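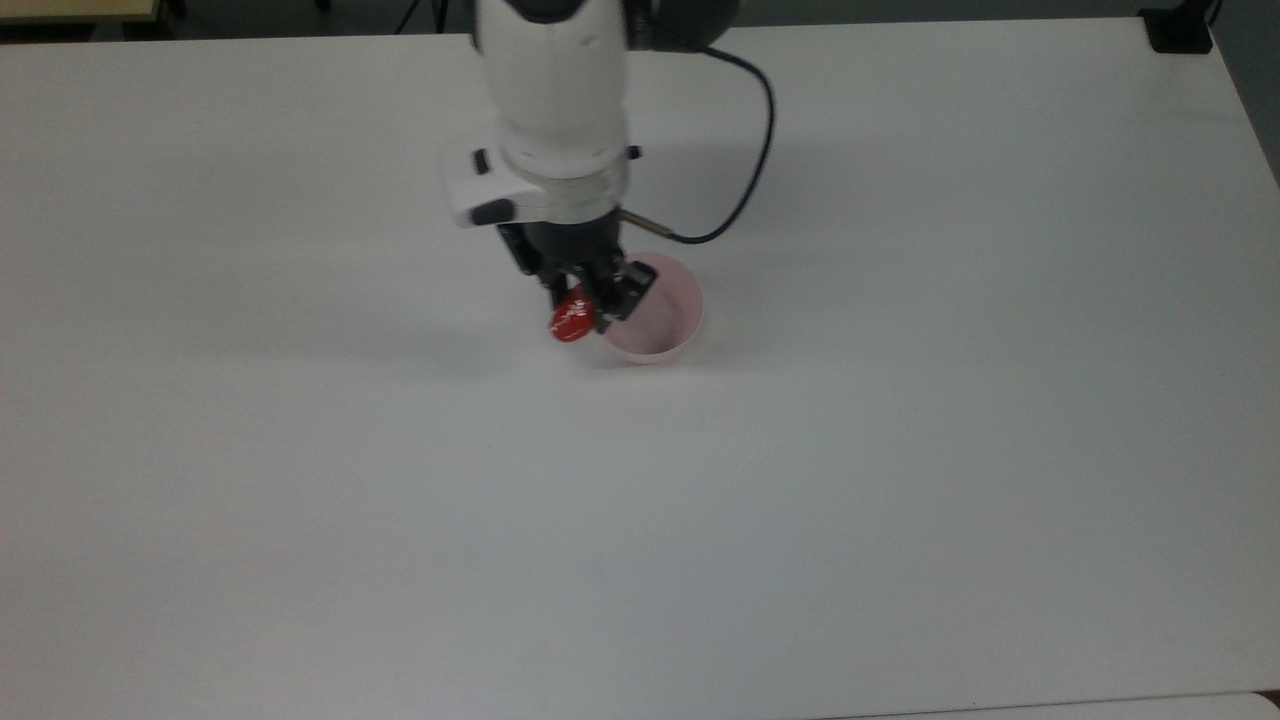

One customer in Enthorpe told us the old leaf had bowed in the middle within two winters, and asked whether the Bisis would do the same. It comes down to how the top is held, so the support details are given in full further down this page.

Bisis folding work table, white
Made by Kikuchi
Sold and delivered by Elell

The Bisis is a plain, flat-topped table for sewing rooms, craft rooms and small offices. It folds down to store against a wall and opens without tools. The top is white on both faces, so it can be turned over when one side gets marked.

Size and weight
Depth: 600 mm
Height of legs: fixed, with screw feet for uneven floors
Widths: 3, listed on the order form
Maximum load: 88 kg, spread evenly

Support
Two steel rails run the full width under the top, with a cross brace between them. The older model had a single rail, and that is the one that tended to bow. Rails from the new model will not fit the old one – the holes are in different places.

Using it
Open both legs until the catches click. Tighten the wing nuts by hand. Do not sit on the table or lean a ladder against it. If you clamp a sewing machine or a vice to the edge, put a scrap of card under the jaw.

Cleaning
Wipe with a damp cloth and a little washing-up liquid. Chalk and pencil come off easily. Ink should be dealt with the same day. Scouring powder will dull the surface and the shine does not come back.

Delivery
Tables go out flat in one carton. We deliver to the door, and upstairs if you ask when ordering. The two wider sizes are out of stock until January, though orders can be placed now.

Spares
Feet, wing nuts and catches are sold singly. Please quote the number on the label under the top.

Page last updated Dec 1, 2021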